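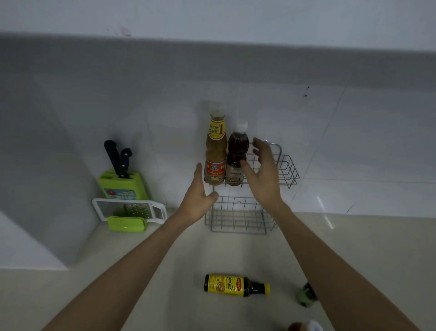
Two-tier rack, bottles in the upper basket, white tiles behind.

Norance weather station open day, April. Notes typed up on the train so forgive the state of them.

Got there just after the gates opened, walked up from the harbour because the shuttle was full. Stiff south-westerly, low cloud, drizzle on and off. Good weather for it I suppose. Sign-in, lanyard, a cup of tea, then straight into the first tour with Mariama Appiah, who runs the observing side and talks faster than I can write.

Instrument enclosure first. Grass kept short, fence low, screen painted that spring. They still read the thermometers by eye every morning alongside the automatic kit, and she had the two sets of readings pinned up for the winter. Mostly they agree. On still, clear nights the automatic one runs a touch colder and they are arguing over why. My money's on the siting, it's nearer the dip in the ground. She didn't say no.

Rain gauges next. Three types in a row, all catching different amounts in the same wind. The one set down in a pit does best. Worth the trip for that alone, I have been telling people at our club for years to stop putting gauges on shed roofs.

Then up the mast, or rather to the bottom of it — no visitors on the ladder, insurance. Hicham El Ouafi had an old cup anemometer on a bench to spin by hand and a chart from the big January blow with the pen trace going off the top of the paper. Highest gust they trust is 41 metres a second. After that the power went and there's a gap of 4 hours. He was very honest about the gap, said they could estimate it but won't put the estimate in the record. Quite right.

Indoors for the archive, Setsuko Fukuda. This was the bit I'd come for. The oldest thing they hold is a ship's master's weather diary begun in 1729, small brown writing, wind and sky for each day and not much else. "Blew very hard, lost the boat" is one whole entry. She is matching the entries with harbour records to date the big storms, slow work, and the spelling is worse than mine. No touching but she turned the pages for anyone who asked. I asked a lot.

Talk at 2 in the lecture room. Baptiste Charpentier on why storm warnings fail — not the forecast so much as who hears it and when. A warning that goes out after people have gone to bed is nearly no warning. He showed how the Idis model handled the same storm at three different lead times and it was all over the place until the last day, then very good. Slides too small for the back row, could somebody tell him.

Missed the balloon launch, queue for the toilets. Heard the cheer.

Bought a cloud chart and a secondhand book on lightning from Ama Zakaria's stall. Bus 31 back to the station, left late and still made the conection. Next open day is in the autumn, they want names in advance for the archive as it filled up. Take a coat.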